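Part-time drawer sorter and general putter-in-order wanted – Jarnari, Seltstead

Hello! I'm Lensa, I look after the rooms at Jarnari, and I'm looking for someone who enjoys the sort of job most people put off until the next bank holiday. We have a lot of drawers. We have drawers under the worktops, drawers in cabinets, drawers inside cupboards that you only find when you've already given up looking for the tape measure. They all need going through, and I'd love to hear from you if the idea of that makes you happy and a bit itchy to get started.

The work is mostly this: you take a drawer, empty it out, wipe it, decide with me (or with Natnael, if I'm out) what ought to live in it, and put it back so that the next person can find things. Then you write a label. Then you do the next one. There are 19 on the first list and I dare say I'll add to it once I see how nice the early ones look.

The kitchen things are where I'd like you to begin. We share them between everyone in the building, and they've been tucked in wherever they'd fit, which is fine until you want to weigh some flour in a hurry.

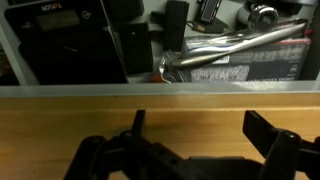

The kitchen scale and its neighbours, all in together.

I'd like the scale to have a place of its own, somewhere you can lift it out without shifting anything else. If you bake at home you'll know exactly what I mean. You'll also be checking batteries, matching lids to tubs, and being firm about how many potato peelers one building needs.

After that comes the workbench. It's got a lovely long pale wooden top and a black drawer cabinet underneath, and it gets used for all sorts, so bits and pieces tend to settle on it. Some of those want putting away and some are perfectly happy where they are. Please ask before moving anything on the top, as people do leave jobs half finished there and get very upset (I'm one of them). The drawers below are fair game. 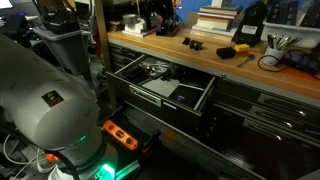 The workbench, with one of the wide top drawers open.

Dividers are already in at least one of the drawers, so you won't be starting from nothing. I'm open to ideas on the small parts – little boxes, trays, old jam jars, whatever you've found works. Books need going through too, and we've a shelf waiting for them in the Morkeck room upstairs.

Hours and pay

It's 17 hours a week, mornings for preference, starting at nine. We'd like somebody in place by April, and the job runs for three months to begin with. Pay is the same hourly rate as our other support staff and I'll send you the current figure with the application form. You'll have £300 to spend on boxes, labels, liners and so on, and you get to choose them, within reason. Tea and coffee are free. Biscuits are Natnael's department, so be nice to him.

Who I'm hoping for

You don't need any qualifications. I'd like you to be patient and fairly careful with your hands, and comfortable asking "whose is this?" several times a day. Clear handwriting would be a bonus, though we do own a label printer. You'll be on your feet a fair bit and bending down to the lower drawers, but there's a stool, and if you need us to set things up differently please say so and we'll sort it out together. I'm just as glad to hear from people coming back to work after a break as from anyone who's done this before.

Please don't throw anything out without checking. We have a box for "not sure" and it's there to be used!

How to apply

Drop a letter in to Lensa Workneh, Room 419, Bogale House, Seltstead, or leave it at the front desk. One side of paper is plenty. Tell me a little about yourself, which mornings you could do, and about a drawer, shed, loft or cupboard you've sorted out and were pleased with. I really do read that part first.

If I think we might suit each other I'll invite you in for a chat and a look round, and we'll do one small drawer together, which takes no more than half an hour. Natnael Gashaw will be there as well, and you're welcome to ask him what I'm like to work with while I put the kettle on.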